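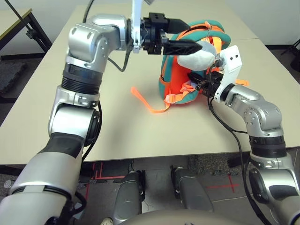 Sadao Kudo asks whether I've got something against parents, given that I moaned about the Brerkinport school supplies scheme last week. No, Sadao. I've got something against paying for the same bag twice.

Print | E-mail

For anyone who missed it: the scheme gives families a £28 voucher per child towards a school bag, to be spent with Plivero and only with Plivero. It was sold to us as "back to basics by July". I've read the leaflet three times and still can't find who picked the supplier.

My main gripe is the "ergonomic" label. Ergonomic according to whom? The leaflet says the bags are "designed with growing backs in mind". So was the satchel I carried in 1989, I expect, if you'd asked the man selling it.

Went looking for the evidence. There's a footnote, and it leads to a page on Plivero's own site, and that page leads to a brochure. The brochure has a drawing of a spine in it. That's as far as I got.

A padded strap is nice. I'm not against padding. But if a child is lugging 13 exercise books and a PE kit up Seyoum Hill every morning, I'd want to know why the books can't stay in the classroom before I started on the straps.

Someone will say lockers cost money. They do. So do 700 vouchers at £28 a go. I make that £19,600, and I'd love to see what that buys in the way of shelves.

Nima Nikzad replied to say her son's old bag lasted him right through primary and then went to a cousin. Mine did much the same. Neither was ergonomic, as far as either of us knows. The zip went on mine and I had it mended at the market.

And the "lifetime guarantee"! Read the small print. It covers "manufacturing faults in the main seams". Zips are out, buckles are out, straps are out if they show "signs of regular use". On a school bag.

I did write to the Hivutside office to ask how the supplier was chosen. Reply dated 3/17/24 thanks me for my interest in children's wellbeing and encloses the leaflet. Same leaflet.

Before the replies fill up: yes, take the voucher if you're offered one. I would. £28 is £28 and term won't wait for me to be satisfied. Just try the bag on the child with the books in it, in the shop, and keep the receipt somewhere you'll find it.

I've asked for the minutes of the meeting where this was agreed. Will post them if they turn up. Not holding my breath.

Print | E-mail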